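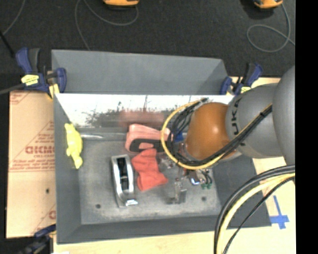

Die zweite Stimme

Mirjam Verbruggen war lange die Sängerin von Prullix. Jetzt macht sie zum ersten Mal eine Platte unter ihrem eigenen Namen.

Wer Mirjam Verbruggen zum Gespräch treffen möchte, muss früh aufstehen. Sie schlägt acht Uhr vor, in einer Bäckerei am Antwerpener Südbahnhof, und sie ist schon da, als ich komme. Vor ihr liegt ein Heft mit kariertem Papier. Darin stehen die Texte von „Garbridge“, ihrem ersten Soloalbum, mit Bleistift geschrieben und oft durchgestrichen. Sie lässt mich hineinsehen, aber nur auf zwei Seiten, die übrigen hält sie mit der Hand zu.

Siebzehn Jahre lang stand sie mit Prullix auf der Bühne. Die Gruppe begann als Schulband, spielte zuerst auf Hochzeiten und hatte dann einen Winter lang ein Lied, das man in jedem Supermarkt zwischen Gent und Aachen hörte. „Borari“ hieß es, nach einem Wort, das der Bassist erfunden hatte und das nichts bedeutet. Verbruggen singt darin die zweite Stimme. Die meisten Leute wissen das nicht, sie halten die hohe Stimme im Refrain für die Hauptsache, und ich muss gestehen, dass auch ich das lange geglaubt habe.

„Ich habe die tiefe Linie gern gesungen“, sagt sie. „Man muss sehr gut zuhören, wenn man sie singt. Aber nach dem dritten Album wollte ich nicht mehr nur zuhören.“

Über die Trennung der Band wurde viel geschrieben, und vieles davon findet sie falsch. Es gab keinen Streit um Geld und keine zerschlagene Gitarre. Es gab eine Tournee mit zu vielen Terminen, einen Schlagzeuger, der Vater wurde, und eine Plattenfirma, die im Dezember noch schnell eine Weihnachtssingle haben wollte. Verbruggen fuhr damals mit dem Zug nach Hause und meldete sich eine Woche nicht. Als sie wieder anrief, hatten die anderen schon verstanden. Das letzte Konzert spielten sie vor 300 Zuschauern in einem Saal, der für viel mehr Menschen gebaut war. Sie sagt, es sei eines der besten gewesen.

Danach kam eine Zeit, über die sie ungern spricht. Sie gab Gesangsunterricht, sie sang Werbung für eine Möbelkette ein, sie lernte Portugiesisch und vergaß es wieder. Lieder schrieb sie keine. Das Klavier in ihrer Wohnung war ein Ablageplatz für die Post geworden, und wenn Besuch kam und fragte, ob sie noch Musik mache, antwortete sie: ja, in der Küche.

Dass es doch ein Album gibt, hat mit einem Haus in England zu tun. Garbridge ist der Name dieses Hauses, es gehört der Familie ihrer Mutter und steht an einem Fluss, der im Frühling regelmäßig in den Keller läuft. Verbruggen sollte dort eigentlich nur die Bücher ihrer Großmutter einpacken. Sie blieb den ganzen Sommer. Unter den Büchern lagen Hefte, in denen die Großmutter notiert hatte, was im Radio gespielt wurde, mit kurzen Urteilen dazu: „zu laut“, „schön, aber nur die Trompete“, „wieder der mit der Nase“. Aus diesen Notizen entstand das erste Lied, „Nur die Trompete“, und es ist gleich das schönste der Platte.

Aufgenommen hat sie die Stücke später im Studio Vermeulen, einem niedrigen Bau hinter einer Gärtnerei. Man hört es auch: Bei „Glashaus“ fällt zwischen zwei Strophen Regen auf ein Dach, und beim Mischen wollte der Techniker das Geräusch entfernen. Sie hat es verboten. Überhaupt hat sie viel verboten. Kein Chor, kein Hall auf der Stimme, keine zweite Gitarre. Die tiefe Stimme, die bei Prullix immer unter einer anderen lag, steht allein und sehr nah, manchmal so nah, dass man das Atmen vor dem Einsatz hört.

Nicht alles gelingt dabei. „Fährplan“ ist ein Wortspiel, das in keiner der drei Sprachen, die Verbruggen spricht, richtig funktioniert, und in der Mitte der Platte stehen zwei langsame Stücke hintereinander, von denen eines genügt hätte. Ich sage ihr das, vorsichtig. Sie nickt und trägt etwas in ihr Heft ein – was, das zeigt sie mir nicht.

Am 7. Oktober 2024 hat sie die Lieder zum ersten Mal vor Publikum gesungen, an einem Montagabend, in einem Raum über einem Fahrradgeschäft. Es kamen etwa 20 Gäste, die Hälfte davon Verwandte. Ein Mann in der letzten Reihe rief nach „Borari“. Sie hat es dann gesungen, als Zugabe und ohne Begleitung, aber nur ihre eigene Linie, die tiefe. Wer das Lied kannte, musste sich den Rest denken. Eine Frau neben mir begann nach dem ersten Refrain leise die hohe Stimme mitzusingen, und Verbruggen sah kurz zu ihr hinüber und wurde ein wenig langsamer, damit sie mitkam.

Ob Prullix noch einmal zusammen spielen, will ich am Ende wissen. Sie telefoniert mit den anderen, sagt sie, vor allem an Geburtstagen. Dann schaut sie auf die Uhr. Um halb zehn kommt eine Schülerin, ein Mädchen mit viel Kraft und wenig Geduld, und bis dahin muss noch die Post vom Klavier.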